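Bench notebook - Gemthorpe workshop
Dec 10, 2018
Subject: rye starter, drying and waking up again

I write this entry longer than usual so that the people from Sanddale can follow it when they come in February. The question is simple. Can we dry our rye starter, keep it in a jar in the cupboard, and bring it back to full strength without losing the sour taste that customers know? Until now we only kept it wet in the fridge, and when the fridge failed in the summer we almost lost everything.

The starter is the one we call Vorna. It is older than the workshop and it behaves well, but it is slow in cold weather. I fed it last night with wholemeal rye and tap water that had stood in an open jug. In the morning it had a good dome and the smell was like apples and a little like nail polish. The nail polish smell usually means that it waited too long for food. I noted it but continued.

First try, on baking paper. I weighed out 300 g of ripe starter and spread it with the back of a spoon. My layer was not even. Near the middle it was thick like pancake batter, at the borders almost transparent. After one night the borders curled up and broke into flakes, while the middle was still soft and bent like leather. I turned the soft pieces over and left them until evening. They dried at last but they went darker, and I do not trust them. I put them in a separate jar with a cross on the lid.

Second try, on the silicone mat. Much better. I used the long palette knife and pulled it in one direction only, and the layer came out thin and nearly the same everywhere. Also I did not leave it next to the oven this time. It dried on the high shelf with the window open a little. The flakes came off the mat clean and they break with a snap. When they only bend, they are not ready.

A mistake to remember: I weighed the second portion after I had scraped the spoon, so it was 297 g and not 300. For this purpose it does not matter, but in the table I write the true number.
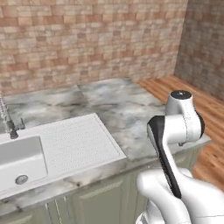

Written up by Boglárka Vida
Fermentation bench, Gemthorpe

Waking up. I took a spoon of flakes from the second try and covered them with lukewarm water. They float at first and look like nothing will happen. I stirred, waited, stirred again, and when there were no hard bits left I added flour. The mix was thick, like wet sand. I covered it with a plate.

After the first feeding there was no movement at all, only some grey liquid on the top. I poured the liquid off. Maybe I should have stirred it back in, the opinions here are different. After the second feeding I saw small bubbles at the glass, but the level did not rise. The smell was flat, of wet flour. After feeding number 3 it rose properly, and the surface was cracked in the way I like with rye. So I write 3 feedings as the minimum. With the dark flakes from the jar with the cross I did the same steps in parallel. They also made bubbles in the end, but weak, and the smell was more like vinegar than I want. I will not use them for bread.

Test bake. 2 loaves, the same recipe, one with Vorna from the fridge and one with the woken starter. The dough with the woken one was slower. I left it longer in the tin, until I saw pinholes on the surface, and only then put it in the oven. The crumb is a little closer, but it is not gummy. The crust is the same. On taste I am not neutral, so I cut both loaves without names and gave them to the packing room. The answers were mixed and no one complained. I find the woken one milder. I expect that the sour part comes back with more feedings, but I have not shown it yet.

About the flour: the first bag was from Manurung and the second from the small mill, and I changed from one to the other in the middle of the waking up. This was not good practice. The small mill flour is coarser and drinks more water, so maybe a part of the difference in rising comes from there. Next time one bag from the start to the end.

Storage. The good flakes are now in two glass jars with rubber seals, in the dark cupboard, lower shelf. I crushed one half to powder in the mortar and left the other half as flakes, to compare. Please do not open them only to smell. Each opening lets in damp air, and then we do not learn anything about how long they keep.

Still to do:
- repeat the waking up with one flour only
- bake again after more feedings and ask the packing room a second time
- compare powder and flakes in February, together with Sanddale
- write a short instruction card for the cupboard door
- order a second silicone mat, the old one has a cut in the corner

The wet Vorna is back in the fridge, fed, lid on but not closed tight.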